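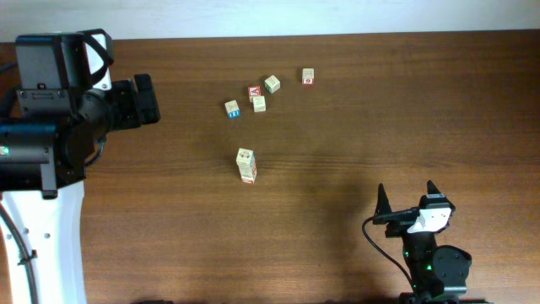

4.2 Stacking of Letter Blocks with Two Arms

Figure 3 shows the table during a trial of the stacking task, seen from the head camera. A short stack of two blocks stands on the table, and the other five blocks are still loose. The task is to put every loose block onto the stack, one after another, without the stack falling down. We selected toy letter blocks for two reasons. First, they are cheap and easy to obtain, so other groups can repeat our test. Second, their faces are printed differently, and therefore the appearance of the same block changes strongly when it is turned. A policy which has learned only the color of the top face will often fail to find the block again.

Each trial starts from a random layout. The operator throws the blocks lightly on the table and corrects only those which land outside the reach of both arms. The angle of the blocks is not corrected. The policy must decide by itself which arm takes which block, and there is no fixed border between the left and the right work area. In our earlier system, Prernura, such a border was given by hand, and the arms waited for each other very often.

We collected 707 demonstrations by teleoperation at the two sites, Binville and Nevstead. All demonstrations were given by two operators, W. Hutapea and S. Kikuchi. The table and the lamps are not the same at the two sites, and we did not try to make them equal. The shadows of the arms were found to be a difficulty in the first experiments. When an arm comes between the lamp and the table, its shadow can cover a block partly, and the first version of the detector then reported the border of the shadow as an edge of the block. In Figure 3 the long shadow of the right arm can be seen on the table. We added artificial shadows to the training images, and after this change the error became rare at Binville. At Nevstead it still happened in the evening trials.

The policy was evaluated in 50 trials per site. A trial is counted as a success if all blocks are in one stack and the stack remains standing for 8 seconds after both grippers have moved away. We did not allow a second attempt for a block which fell to the floor. If a block fell but stayed on the table, the policy was free to pick it up again, and this was done in many of the successful trials.

Most failures occurred at the last two blocks. The small position errors of the lower blocks are summed up, and the top of the stack is then no longer under the place where the policy expects it. The wrist camera helps only partly here, as the held block hides the upper face of the stack shortly before release. We discuss a correction for this problem in Section 5, together with the results on the Majimbun block set.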